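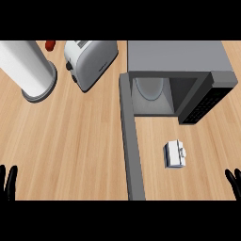

To: shukla-users
Subject: Re: microwave door swings through the right arm after scene reset

On the Karnivcombe list address, someone wrote in December:

> We have the Shukla two-arm kitchen cell running with the stock
> countertop. After a reset the microwave door comes up fully open and
> the right arm stops on a collision fault when it moves to home. It
> faults on 77 resets out of 248. The left arm is fine. We have already
> reloaded the gripper models and the fault is the same. Is this the
> hinge or the arm?

It is the hinge setting together with the home pose. We had the same fault on our cell at Prullum and have been running clean for a month.

The reset file puts the door at its open limit, but the hinge has almost no damping in the stock file. The door bounces off the limit and is still moving when the arms are released. If the right arm leaves before the door settles, the fingers meet the door edge. That is why you only see it on part of your resets. The left arm has open counter in front of it and nothing to hit.

What we changed, in this order:

1. Raised the damping on the door hinge until the door stopped bouncing. Start at 2 and go up from there. If you go too high the arm can't close the door in the closing task, so run that task once before you save.

2. Held both arms for 187 steps after reset. The stock hold is shorter than the time the door needs. You can shorten it again once the damping is right, but we left it.

3. Moved the right home pose down and out toward the corner, so only the fingertips show in the top camera. Do the left one to match. The Momness calibration script assumes the two are mirrored and will write bad offsets if they aren't.

4. Opened both grippers before saving the home pose. If one is saved half closed, the first grasp starts from the wrong width.

After that, reset and look at the top view before you start a run. The door should be still, with both grippers empty and low in the corners. Check the small item on the right side of the door too. If the door was bouncing it may have been pushed, and saving the scene then keeps the new position. We had to restore ours from the old file.

I would not turn off collision on the door. We tried it and the fault went away, but the arm then passed through the door and the runs were no use.

> Also, does the turntable need its own joint?

Only if your task turns it. Ours is fixed to the cavity floor.

If it still faults with the hold in place, post the hinge block and the right home pose and I will compare them with ours.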